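People keep asking me whether they should hold off learning to look after their own computer because "a robot will be doing it soon". I get it mostly from my neighbour Imre, who also thinks the hoover will learn to do the stairs. So for this page I've put the usual workshop tips next to the question of what a machine can manage on a bench so far.

My short version: lifting and placing, fairly good. Anything floppy, not yet.

## Old desktop, side off

A few things I do every time, arm or no arm:

- Unplug at the wall, then hold the power button in for a few seconds.
- Lay the tower flat on its side so you're working downwards. Gravity is on your side for once!
- Touch bare metal on the case before you touch the board.
- Give every loose part a home. I use a bun tin; Magdolna Bíró swears by egg boxes.
- Open the little metal frame over the processor fully before you lift the chip. Straight up, by the edges, no wiggling.

Mariann Szénási and I had a long back and forth over that last one — she goes in with a suction pen, I use fingers — and we both agree the pins in the socket are what you'll be crying over if it goes wrong.
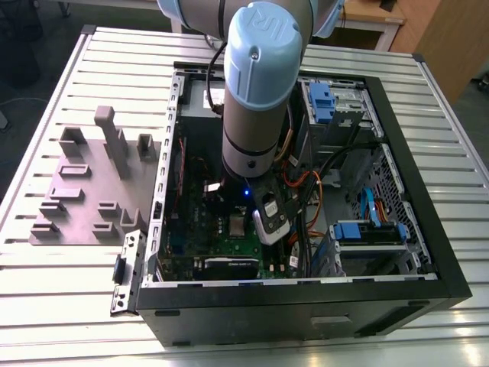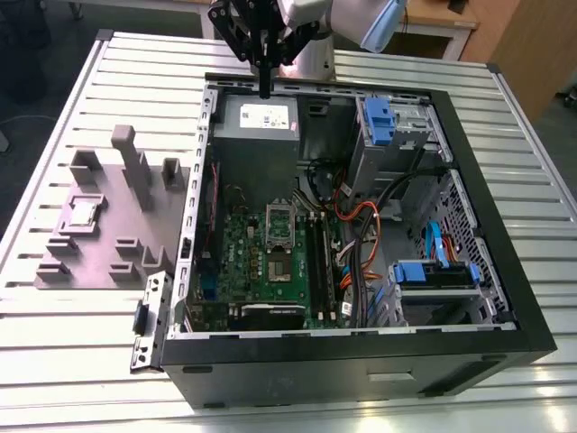
Same sort of job in all four: tower on its side, arm over the table, holders standing to the left. 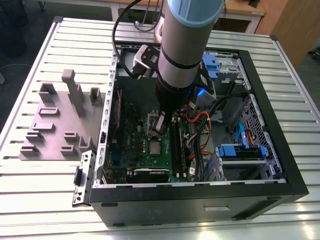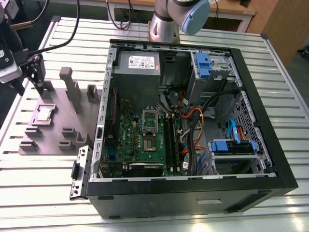 **Would I let a robot swap the processor in my own PC at home?**

I wouldn't, for now. A bench arm wants the case in the right spot and a proper place for each part, and by the time you've arranged all that in the spare room you could have done the swap twice and had your tea.

## Where I think it's heading

Shop floors first. If you've got 350 identical office towers to strip, somebody will happily spend weeks setting up an arm and its holders. If you've got one tower full of cat hair, they won't. Judit Orbán, who used to do refurbishing over in Drambridge, reckons cables are the real sticking point, and having fished a data lead out from behind a drive cage with a bent knitting needle last December, I'm with her. Wires flop, they catch, and they're never where you left them.

Household chores are worse again. Socks, wet lettuce, the drawer with the batteries and the takeaway menus... no two are the same shape.

## Worth pinching from the robots

The holders. A fixed spot for each part, always on the same side of the job, saves so much hunting about. I've screwed three offcuts to a board and cut a shallow square in one for chips (line it with something anti-static), and I haven't lost a part since. Label the slots if you share the bench. Imre doesn't read labels, but that's another page.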